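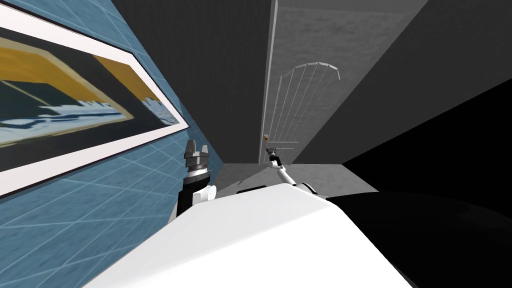

Page last changed: February, 4.15 pm

The first thing she does when I arrive is hand me a magnifying glass. "Go on, look at the sky," she says, and pushes a sheet of paper across the bench. The sky is a wash of aquatint, soft as flour, and under the glass it breaks into thousands of tiny white islands. I could have stayed on that one corner all morning!

The printmaker behind Mosoti has been making etchings of storybook animals for most of her working life, and selling them in small editions through the Climitz gallery. Her new series, Stondico, follows a family of hares across a flooded country, and it is the most ambitious thing she has tried.

"I always wanted to do a long story," she tells me. "You get one print on a wall and people ask what happens next, and I never had an answer for them. So I made myself find out."

Each image in Stondico is printed in an edition of 47, plus three proofs which she keeps. Why 47? She laughs. "I meant to do fifty. On the first plate the fine lines in the hare's ears started to go soft after that, and I wasn't going to sell anyone a bald hare. Then I thought the whole set ought to match."

She works on copper, drawing with a needle through a dark wax ground, and then come the acid baths (she times them with a kitchen timer shaped like a hen). Colour is added by hand once the sheets have dried flat, with watercolour, one at a time. I ask if that gets dull.

"Never. Well, blue gets dull. There's a lot of water in this story. But every sheet takes the paint a bit differently, and I like that two people can own the same print and have a slightly different evening in it."

The drawings came first, 273 of them, most in soft pencil and a few on the backs of envelopes. Some will be sold alongside the prints, and I think they may be what collectors fall for. There's one of the youngest hare asleep in a boot that has more life in four lines than many finished pictures manage.

We talk about framing, a subject on which she has strong views. She sends everything to Furnura, a small workshop that cuts its mouldings to order, and she asks for a deep window mount so the plate mark shows. "People cover the plate mark! It's the best bit. You can feel where the press bit down."

And for anyone buying a first print? "Ask to see it out of the frame. Look at the number, look at the signature, tilt it in the light. Then forget all that and see if you still want it when you've had your lunch."

She is already cleaning the next plate as I put on my coat. It has a heron on it, and she won't tell me whose side it's on.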